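Sorting out the welcome baskets

The welcome baskets for new tenants at Kadstead are changing in May. We've been giving them out for a few years now, and what went into each one depended mostly on who was on duty and what was left in the cupboard. One household got three kinds of tea and another got a sponge. 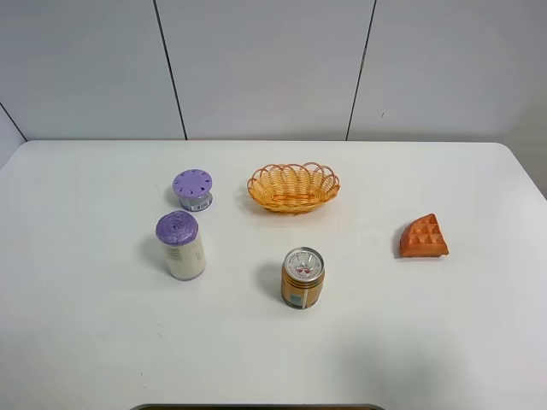 Mercy Shirima has taken over the baskets and would like to keep each one small. Her plan is a snack, a drink and one or two things for the home, all of which should fit without being stacked. The baskets themselves are staying the same – oval, woven, with the looped rim – and she starts each one empty, with the items set out on the table beside it, so she can see whether the sizes work together before anything goes in. Tall jars have been the main trouble. They tip over on the stairs, so from now on they will be carried up separately.

The budget is 344 dollars through the end of summer, which should cover 20 baskets if we buy the drinks by the case from Rizvi. Please don't buy items yourself and ask for the money back later. If you have an idea, leave a note at the Vultley Street desk.

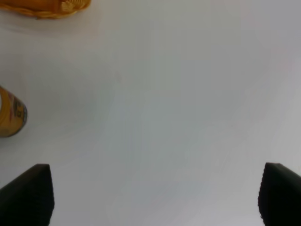 A basket and a yellow can on the table.

Cans go in last, standing up, next to the snack. Anything with a scent should be closed tight and kept at the opposite end from the food. We had one complaint over the winter about crackers that tasted of lavender, and it was a fair one.

Zeeshan Dhanial is handling deliveries on Monday after 6. He needs the apartment number and a first name for each basket, written on the tag and not on the basket.

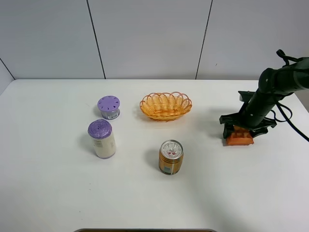

Can tenants give the basket back when they're done with it?
They can leave it at the desk and we'll use it again, but it's theirs to keep if they want it.

Tags and string are in the drawer under the mail slots.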